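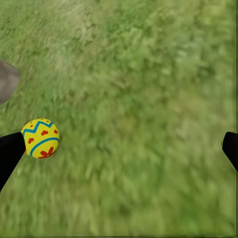
Home Build Log Parts Archive About

March, evening

4 min read

Got back to the simulator after dinner and stayed with it until 11:40. The real arm is still on the bench with its wrist off, so everything this week is on the screen.

The grass ground is in. I had been working on the flat gray floor that comes with Tridix and wanted something busier for the camera to deal with. The texture is softer than I hoped and you can't pick out the blades, but the ball stands out on it well enough. The yellow one with the teal zigzag is the one I'm keeping for now. The red spots help me tell which way it has turned, and I can do that by eye without opening the pose window.

Main problem tonight was centering. The left finger gets to the ball while the right one is still way over on the other side. On a ball that means it rolls before there is any grip at all. I moved the approach point over in small steps and ran the batch again each time. Best batch was 354 good grasps out of 2812 tries. Last week's best was 40 out of the same number, so it is moving, but it is a bad number.

Shiyu Qin came by the workshop at 8 to use the drill press and looked at it for a while. She thinks the camera offset is wrong and the approach is fine. She had me print the offset from the Kao file and compare it to the one in my config. They don't match. Mine has the sign flipped on one axis. I don't know how long it has been like that. Possibly since I redid the mount in the fall.

Fixed the sign. Did not rerun the whole thing. It takes close to two hours and the fan on that machine is loud.

Other things:

Friction on the fingers is still the default. Real ones will have rubber pads, so I need to raise it, but I want to change one thing at a time.

The fingers render as flat black with hardly any highlight. Ximeng Xie wants a lighter material on them so the edges are easier to see. I said after the grasp works.

Printed the second finger bracket. First layer lifted at one corner. Usable. Drilled it out to fit the pin and it is snug now.

The Gikine servo for the wrist has not shipped. Wrote to them again. If it isn't here by the end of the month I'll put the old Skavon one back in and live with the slop.

Log file from tonight is 1662 lines and most of it is the same contact warning. Should turn that off.

Tomorrow: full batch with the fixed offset before touching anything else. Save the config under a new name this time. Bring the small hex keys back from the house.

Filed under: Robot Arm, Simulation, Workshop Diary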